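This site uses cookies to remember your settings. Accept all / Manage choices

Week 6 handout: Small Storage Businesses, pricing and vacancy

Read the Herner case before class. Bring a calculator, phones are fine.

Recap from last time. Self storage = renting space by the month. Low labor, high fixed cost. Building costs the same whether units are full or empty, so vacancy is the thing to watch.

Main terms
- Physical occupancy: units rented / units total
- Economic occupancy: rent collected / rent if everything was full at list price
- The second is nearly always lower. Discounts, late payers, free first month.

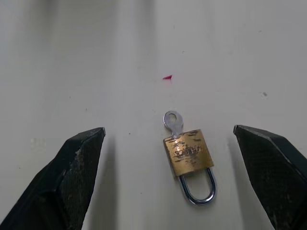
Herner case. 320 units, list price 40 dollars a month for the small ones. 200 rented when the case starts. Owner wants to cut prices. Work out what happens to income if small units drop by 10 dollars and existing tenants ask for the same deal (they will). Most groups last year forgot the exisiting tenants.

Compare with Yuan, same size town, never cut list price. Offered the first month free instead. Slower to fill but rent per unit held up. Note the January dip in both, seasonal, don't read too much into it.

Late fees. Check state rules, they differ a lot. Lien notice has to go out before any auction. Braltora skipped the notice step and lost more in the settlement then the unit owed. Will come up on the test.

Costs to put in your spreadsheet: property tax, insurance, lighting, snow removal, front desk hours, software. Leave out the loan for now, we do debt in week 8.
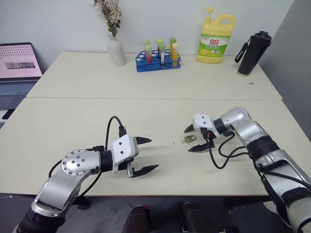

Why is economic occupancy the better number for a lender?

It tracks the money coming in. A building can be full of tenants on discounts or behind on rent and still miss its payments.

For next week: Rekia reading, first half only. Spreadsheet due at start of class, one per group, names on top.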